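Giving up the second freezer

Last updated: 16th December

Reading time: 4 min

We unplugged the freezer in the garage at the end of November. It was a chest freezer, the long kind with a lid you have to hold up with your head while you dig, and it came with us from the old apartment on Selarside. It took up the wall where the bikes should go. I had been saying for years that we would eat it down and get rid of it, and this fall the compressor started making a noise like a shopping cart, so we finally did.

Eating it down was slow. I had expected meat, and there was some, but mostly there was bread. Half loaves, hamburger buns in twos, the heels I keep for bread crumbs and then never make bread crumbs from. There was a lot of soup with no label on it. I used to think I would remember what I had frozen. I don't. Red soup could be tomato, red pepper or the base for a chili, and you only find out once it is in the pot and you have already made the rice.

So for several weeks dinner was whatever came up. Some of it was fine. A beef stew from last winter was better than fine. The fish was bad, dry at the edges and tasting of ice, and I threw out the rest of it without trying to rescue it. I also threw out a bag of chopped rhubarb that had turned into one solid brick. My mother would have made something with it. I wasn't up to it.

The city picks up old freezers for $50 if you book ahead and get it to the curb yourself. Getting it to the curb took two of us and a borrowed dolly, and we scraped the door frame on the way out. I still have to touch that up. The people on the corner offered to take it for parts but they never came by, and I didn't want it sitting there over the holidays with the lid on.

What we have now is the freezer drawer under the fridge, which holds maybe a quarter of what the chest did. The first grocery run after that was a bit of a shock. I had a family pack of chicken thighs in the cart before I remembered there was no place to put it. I put it back and bought the small one. It costs more per pound, and I know that bothers me more than it should.

The rules I have settled on are pretty basic. Everything goes in flat, in bags or in shallow containers, and stands on edge like files once it is hard. Everything gets a strip of masking tape with the name and the month. Nothing goes in unless I can say which week we will eat it. Bread gets sliced first. Soup gets frozen in portions for one, so that somebody can have lunch without thawing a gallon.

The containers were the other half of the job. I emptied the low cupboard and matched lids to bottoms on the kitchen floor, which took most of a Saturday. A lot of them were takeout tubs that had gone cloudy. Those went in the recycling. The Brelari ones my sister gave us were all still good, though the lids are a pain to get off when they are cold. I kept the rectangular ones and let go of nearly everything round, because round ones waste the corners of a drawer. If it had no lid, it left. If it was a lid alone, it left too, and I didn't let myself set any aside in case the bottom turned up.
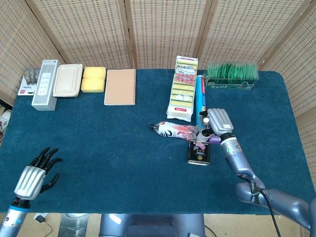 Yanti Kusuma wrote to say that I gave up on round containers too fast, and that she keeps hers for the fridge, where rice and cut fruit get eaten in a day or two and the shape makes no difference. She also freezes soup in a loaf pan lined with plastic wrap, then pops the block out and bags it, so the pan is free again by morning. I tried that this week with lentil soup. It worked, although the wrap got caught in a fold of the ice and I had to pick it out under the tap.

She asked if we miss the space. A little. We used to put the turkey in there well ahead of Thanksgiving, and this year I had to pick it up two days before and clear a whole shelf of the fridge. Ice cream is down to one tub at a time. I had a plan to make pie crusts ahead and that isn't going to happen.

The electric bill hasn't come yet, so I can't say what it saves. I will add the number here once I have it. The bikes are on the wall now, and there is a dent in the drywall behind them in the shape of the freezer's hinge that I had never seen before. Next is the pantry shelf with the beans. I found 3 bags of split peas on it last night, all of them open.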